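**Pomel Test Kitchen** · 1/4
Our August recipe is a savory cheese and chive scone, developed by Negin Asadi. One batch makes 10 scones. The full card is posted on the Pomel site this Wednesday.
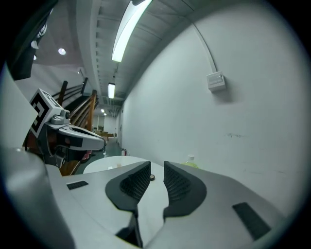 **Pomel Test Kitchen** · 2/4
Please weigh the flour. The recipe calls for 300 grams, and a packed cup can exceed that. Butter should be cut in cold, in pieces the size of a pea.

**Pomel Test Kitchen** · 3/4
Several readers have asked about milk. Whole milk and buttermilk were both tested. Buttermilk gave a taller scone with a softer crumb and is now listed first on the card.

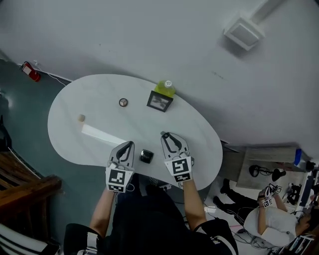

**Pomel Test Kitchen** · 4/4
Unbaked scones may be frozen on a tray and then moved to a bag. Bake from frozen and allow 4 extra minutes. Questions may be left under this post. Obed Addo will reply on behalf of the kitchen.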